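15 December 2020

Back on wires again, and my shoulders know all about it. The job for Eskildsen is still sorting loose wire into the bins by colour, which sounds like something you'd give a toddler, but try doing it through two remote handles with a pair of grippers that can't feel a thing! Hafþór Kragh had the first go this morning and I took over after coffee. I got 82 runs saved before lunch and threw 6 away, mostly for dithering. He says if I dither, the robot will learn to dither, and he's right (annoyingly).
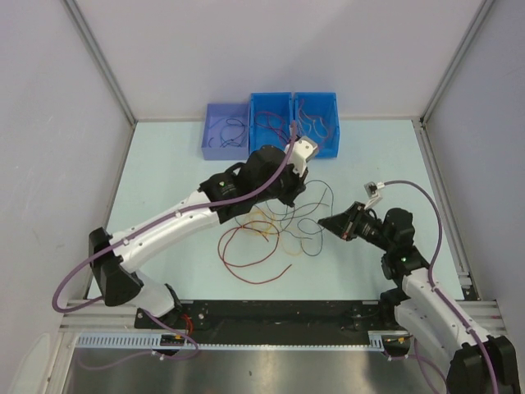

Why not just write a program for it? Because a wire never lies the same way two times running, and it's far quicker to show the arms what we want over and over than to write a rule for every tangle.

Anyway, the trick I worked out today is to come in slower than feels natural and pinch near a free end – go for the middle of a loop and half the pile comes too. The thin ones are the worst. I watch the wrist view for those and ignore everything else on the screen.
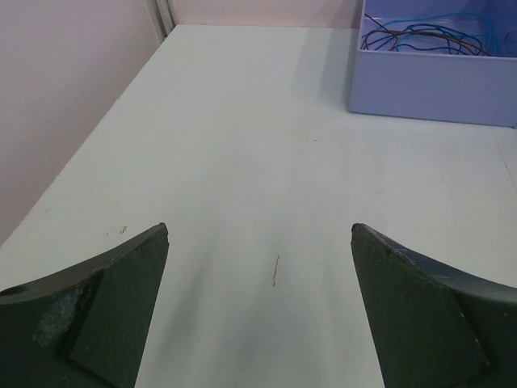

Photo: Diltell

Zikar want 900 good runs by January, so I did the sums on the bus home and then wished I hadn't. Must ask about a better chair. Soup for tea, and an early night if the neighbours allow it.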